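Research Fellow, Kristiansen Program in Island Health
Clistummont College, School of Medicine and Public Health

Come and work with us! The Kristiansen Program is looking for a research fellow to join our small team on the Nollon Heart Study, starting in November. The post runs for 3 years and is based at our Evell campus, a ten-minute walk from the harbor (and from very good coffee).

The study follows 954 adults from fishing and farming families and asks how blood pressure, diet and sleep change as people move from outdoor work to desk jobs. We have finished the first round of home visits and are getting ready for the second. You would be with us at a great moment, when there is plenty of data to dig into and still lots of room to shape what comes next.

What you'll do

Plan and run follow-up visits with our field nurses. Clean and analyze survey and clinic data. Write papers, as first author on at least two of them. Teach one short course a year to our second-year medical students, who ask wonderful questions and will keep you on your toes.

You'll report to Dr. Letay Degefa, who leads the study, and share an office on the second floor with our data manager, Bontu Lencho.
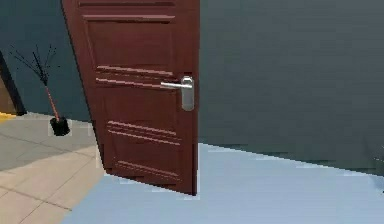 Who we're looking for

You have a PhD or MD, or will have one by the time you start, in epidemiology, public health, nursing or something close to it. You're comfortable in R or Stata. You like talking with people in their kitchens as much as you like a tidy data set. Field experience in a small community is a big plus, and so is a driver's license, as 286 of our households are on the far side of the island.

First-time applicants to research posts are very welcome. Both of our last fellows came straight from their degrees and did terrific work.

What we offer

Full salary on the college's fellow scale, health cover, a travel fund for one conference a year, and help with moving costs. Campus housing is available for the first 2 months while you look for a place.
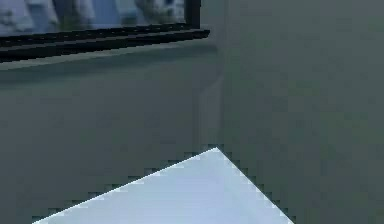

Clistummont College, Evell campus

How to apply

Send a cover letter, a CV and one writing sample to the program office, with the names of two references. Interviews are by video, and we can do early mornings or evenings if you're in a distant time zone. Questions about the study itself can go straight to Dr. Degefa, who is always happy to talk about it!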